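Planier puts cleaning robots on washroom rounds at Hyvönen site, with cleaners' hours unchanged

By the Planier press office
March
Last updated: 14:20
Reading time: 4 minutes

Planier, the building services company, has started using two-armed robots for part of the toilet cleaning at the Hyvönen office and workshop site. The robots are supplied by Stidum and run on Skistus, Stidum's scheduling and control software. They work alongside the ten cleaners already employed there. All ten keep their contracts and their present hours.

The site has 800 people working on it during the day. Toilets are cleaned twice a day and checked in between. Under the new arrangement the robots take on the scrubbing of bowls on the second round, which begins at 16:00. The first round is still done by hand, as are sinks, mirrors, floors, bins and supplies on both rounds.

Planier chose bowl scrubbing as the first task after asking the cleaning team which jobs they would most like to hand over. It came top of the list, ahead of emptying the sanitary bins and carrying stock up from the basement. Several members of the team said that bending in narrow cubicles at the end of a shift was the part of the work that left them sore.

"We had assumed people would say floors, and we had already looked at floor machines," said Leonie Mühlbauer, operations manager at Planier. "They told us the floors were fine. So we put the floor machines to one side and went looking for something that could use a brush."

The robots work with the same brushes the cleaners use, and no changes were made to the toilets or the cubicles.
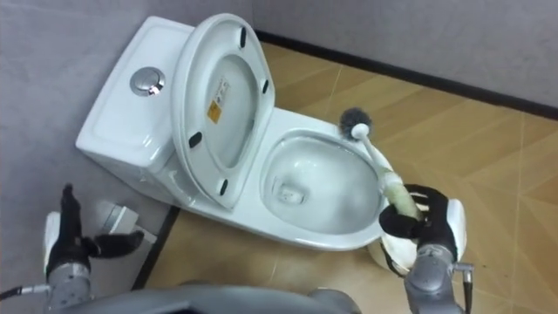 Before the robots went into daily use, Planier and Stidum ran a trial on the site in which 1,819 cleans were logged. Each one was inspected afterwards by a member of the cleaning team, who marked it as passed or as needing to be done again. Of the total, 565 had to be done again by hand. Most of these came from the early part of the trial, when the robots often missed the area under the rim. Stidum changed the brushing movement as a result, and the cleaners' notes were used to decide where the extra strokes should go.

Inspection continues now that the trial is over. A cleaner looks at every toilet after the robot has left the cubicle and enters the result in Skistus on a hand-held tablet. If the clean is not good enough, the cleaner can send the robot back or finish the job with a brush. The choice is the cleaner's, and Planier does not set a limit on how often it can be made.

The robots do not enter a washroom while it is open to staff. A cleaner closes the room, puts out the sign and starts the round from the door. The robot stops if someone comes in. Recordings from the robots' cameras are kept only when a fault is reported, and they are not used to measure how fast anyone works.

Ezequiel Valdovinos, a shift leader who has cleaned at the Hyvönen site for six years, took part in the trial and now trains colleagues to use the system.

"The first week it was slower than me by a long way, and it is still slower than me," he said. "But while it does the bowls I can do the sinks and the mirrors, and I don't have my head down in a cubicle at six in the evening. My back is better for it. What I don't like is the tablet. There are too many screens to get through for each room, and I have told them that."

Stidum has said that a shorter version of the inspection form will be included in the next update to Skistus.

Cleaners who run the robot rounds are given two days of paid training, covering how to start and stop the machine, how to change and disinfect the brush, and what to do if it becomes stuck. Those who complete the training move up one pay grade. Seven of the ten have done so. Training is voluntary, and those who prefer not to work with the robots are placed on the first round or on the workshop building, where cleaning is still done entirely by hand.

Planier will review the arrangement with the cleaning team in the autumn. The review will look at the number of repeat cleans, sickness absence and comments from people working at the site. No decision has been made about using the robots for other tasks or at other sites.

Enquiries about this release should be sent to the Planier press office. Requests to visit the Hyvönen site must be agreed with the shift leader on duty.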